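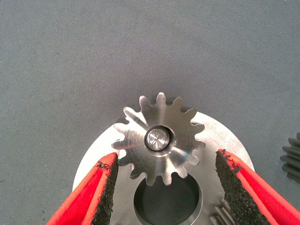

A plate-mounted gear train is a small set of toothed wheels carried on pins that stand up from a flat metal plate. The plate fixes the distance between the wheels, takes the side load that the teeth put on one another, and gives the assembler a surface to build on. The form is found in clocks, meters, hand winches, laboratory drives and teaching models. In most examples the wheels are spur gears, whose teeth run parallel to the axis.

The term is used loosely. Some authors keep it for trains held by a single plate, with the outer ends of the pins left free, and use "framed train" where a second plate closes the assembly. Others apply it to both. The single-plate arrangement is the subject of this article.

Parts

The plate is commonly a disc, although rectangular and kidney-shaped plates are also made. A disc can be turned and faced on a lathe in one setting and fits easily into a round housing. Steel, brass and aluminium alloy are the usual materials. Many plates have a large opening cut through them to clear a driving shaft or a larger wheel, to save weight, or to allow grease and swarf to fall away from the teeth. The opening may be central or set to one side, depending on where the shaft enters.

The pins, also called studs or posts, are short cylinders pressed, screwed or riveted into the plate. Each carries one wheel. A plain pin runs directly in the bore of the wheel; heavier work calls for a bush or a needle bearing between the two. The free end of the pin is usually given a small chamfer, so that the bore will find it without catching. It may also be grooved for a spring clip or drilled and tapped for a screw.

The wheels are known by their number of teeth and their module, the module being the pitch diameter in millimetres divided by the number of teeth. Two spur gears will run together correctly only if they share the same module and the same pressure angle. In older British work the diametral pitch takes the place of the module, and wheels cut to the two systems should not be mixed even when they seem to mesh by hand.

Spacing of the pins

The distance between two pins must equal half the sum of the pitch diameters of the wheels they carry, with a slight addition for backlash. Backlash is the small free movement between meshing teeth. With too little of it the train binds when warm or dirty, and with too much the drive becomes noisy and its position uncertain. For this reason the holes for the pins are bored and reamed together where possible, and a plate with worn or enlarged holes is normally replaced.

A wheel placed between a driver and a driven wheel is an idler. It reverses the direction of rotation of the last wheel and leaves the overall ratio unchanged, whatever its own size. If the plate itself is allowed to turn, carrying its pins about a central wheel, it becomes the carrier of a planetary train, and the ratio must then be worked out by a different method.

Assembly

Work begins with cleaning. The plate, pins and wheels are wiped free of preserving oil and checked for burrs, particularly at the edge of each bore and at the ends of the teeth. The plate is then laid on a soft, lint-free cloth with the pins upwards. Cloth protects the underside from scratches and stops small parts from rolling. A plain, dark colour is preferred in most workshops, as bright metal shows clearly against it.

The wheels are fitted one at a time. Each is held level by its rim, brought over its pin and lowered until the bore engages. A wheel lowered at an angle will jam on the pin before it is halfway down. The remedy is to lift it off and begin again; pressing or tapping a tilted wheel marks the bore and may raise a burr on the pin. Once on the pin, the wheel should drop under its own weight or under light finger pressure and should spin freely.

When the first wheel is seated, the next must be turned slightly as it goes down, so that its teeth enter the spaces of its neighbour. This is the step at which beginners most often use force. The Bednárik workshop notes, long used for apprentices at Varnville, recommend that the wheel be stopped just above its neighbour and rocked by less than one tooth in each direction until it falls.

Order of fitting
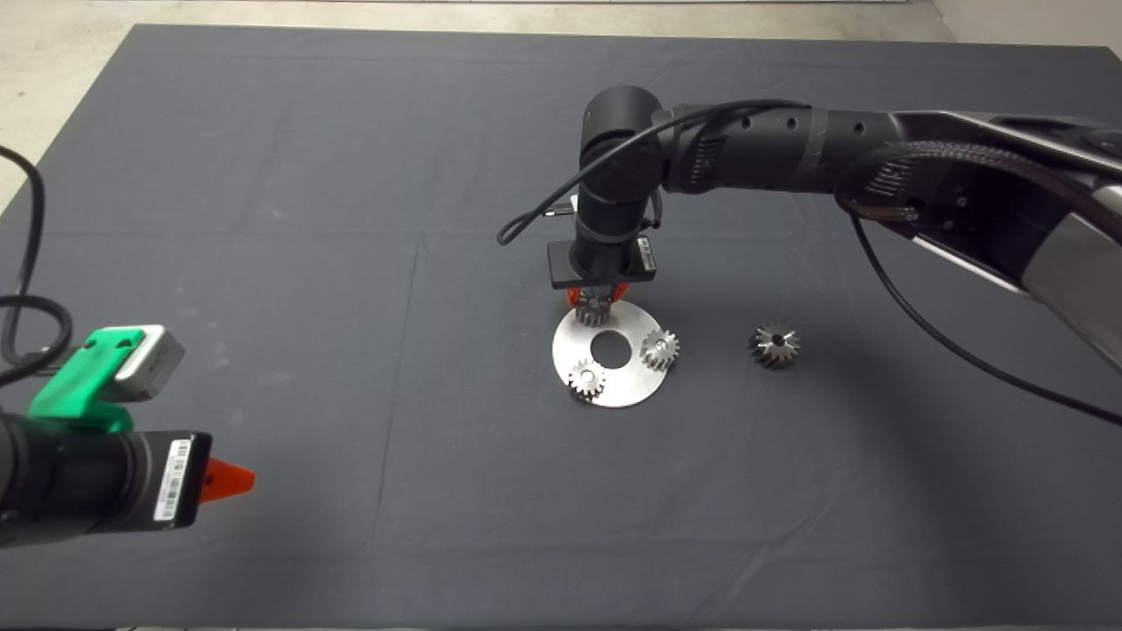

The order in which wheels are fitted depends on which of them overlap and which must be reached last. Where the wheels all lie at one level the order is largely a matter of convenience, and the assembler generally works from the far side of the plate towards the near side, or from the fixed wheel outwards. Parts waiting their turn are kept close to the work and clear of the plate. A typical stage has silver spur gears resting on a round plate, one to the right of its large off-centre hole and another below and to the left of it, while a further spur gear is held just above the plate and a larger helical gear stands apart on the cloth. Keeping a larger wheel to one side in this way prevents it from being picked up by mistake and leaves a clear approach to the plate.

Where a central wheel meshes with several others at once, it may be fitted first or last. Fitting it first gives each later wheel a single mesh to find. Fitting it last requires all the outer wheels to be turned into agreement, which is slower, but it is unavoidable in designs where the central wheel is formed on the end of a shaft. Štefánia Halás, in her teaching manual for the Modilgate technical school, sets both methods as exercises and asks pupils to carry out each on the same plate.

Spur and helical wheels

A helical gear has teeth set at an angle to its axis. The teeth come into contact gradually along their length, so that the drive is quieter and smoother than that of a comparable spur gear. The angle also produces an end thrust, which tends to push the wheel along its pin. A helical wheel on a plain pin therefore needs a shoulder, a thrust washer or a retaining clip, and it is seldom used on a single open plate without one.

A helical gear will not run on a parallel axis with a spur gear of the ordinary kind. Its mate must have teeth of the same angle and the opposite hand. Sets supplied for instruction sometimes contain both types so that pupils learn to sort them before starting. The difference is easily seen on the larger sizes and less easily on narrow wheels, which are best viewed from the side against a straight edge.

Checking and lubrication

After the last wheel is fitted, the train is turned slowly by hand through enough revolutions to bring every tooth into mesh. A tight spot that returns once in each turn of a wheel points to a damaged tooth or an eccentric bore in that wheel. Stiffness that is constant usually means that the centres are too close or that a pin is leaning. The assembler then checks that all faces stand level and that no wheel rubs on the plate.

Light oil is applied to the pins, and a thin film of grease to the teeth where speed and load require it. Trains in instruments are often run with dry teeth and oiled pins only. Excess grease collects dust and is wiped off before the cover is put on.

Use in teaching

Open plates are well suited to instruction, as every mesh can be watched while the train turns. The Flaller plate, a round pattern drawn up by Elsa Kallio for evening classes at Varnville, has four pins and is supplied with two spare wheels of unequal size, from which the pupil must choose the correct one by measurement. It was later adopted at Modilgate, where the course opens each August with the plate assembled and dismantled up to four times by each pupil.

Later versions of the Flaller plate have pins of two diameters, which prevents a wheel from being placed on the wrong centre. Kallio's original drawing used a single diameter throughout, and plates of that kind remain in use at both schools.

See also: Backlash; Idler wheel; Module (gearing); Planetary train

Categories: Gears | Mechanical assembly | Workshop practice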